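Engraving on the inside of wedding bands - how late is too late?

Asked by Hsin-yi Mok, May 19, 2025

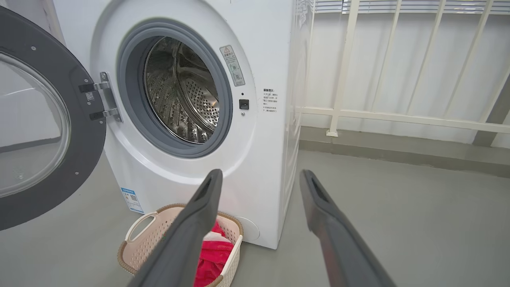
So the wedding is in 15 days and I only just remembered the engraving. Bands are from Telleck, bought back in February, plain ones, his is 6 mm and mine is thinner. The store said they could do the inside for 80 dollars for the pair but the wait is 2 weeks. That leaves me one day. One day!! And my sister's the one who would have to pick them up.

Other option is a kiosk at the Farnia mall that does it while you wait. Looks like mostly pet tags and flasks. Has anyone let a place like that near a real ring?

Also what do people put. We had a line from our vows but its way too long, 40-something letters. He says just the date. I think the date is kind of boring but I'm running out of steam here.

2 answers

Jutireck
Don't do the store. Two weeks means two weeks if the machine is free and the guy is not on vacation. Get married with them blank, engrave after. We did ours months later and no one at the ceremony looked inside the ring, why would they.

On the kiosk - ask if they have the attachment for inside a ring. A lot of them only do flat stuff. If they say yes, ask to see one they did. If they can't show you one, walk. And ask what happens if they mess it up, get that part in writing.

Other thing, make sure the sizes are right FIRST. If a ring gets resized later the cutting can go right through the letters. My husband's had to go up a half size and now it says "alwa s". Hands swell in warm weather too so try them on at night and in the morning before you pay for anything.

For the words, keep it short. The thin band won't hold much and tiny letters wear down. Initials and a date is fine. Boring is fine, you'll be glad of the date in ten years when you're trying to rememeber it.

Tang
I used a mall place, not that one. Came out ok, a bit shallow. Took maybe half an hour. Letters are still there.

You could split the vow line, half in his and half in yours. My cousin did that and it was sweet. Count the spaces tho, they charge for them some places.

Congrats by the way

Comment from Hsin-yi Mok
Splitting it - oh I like that. Still too long I think but will try cutting it down. Called Telleck and no rush service, so probably doing it after. Thanks both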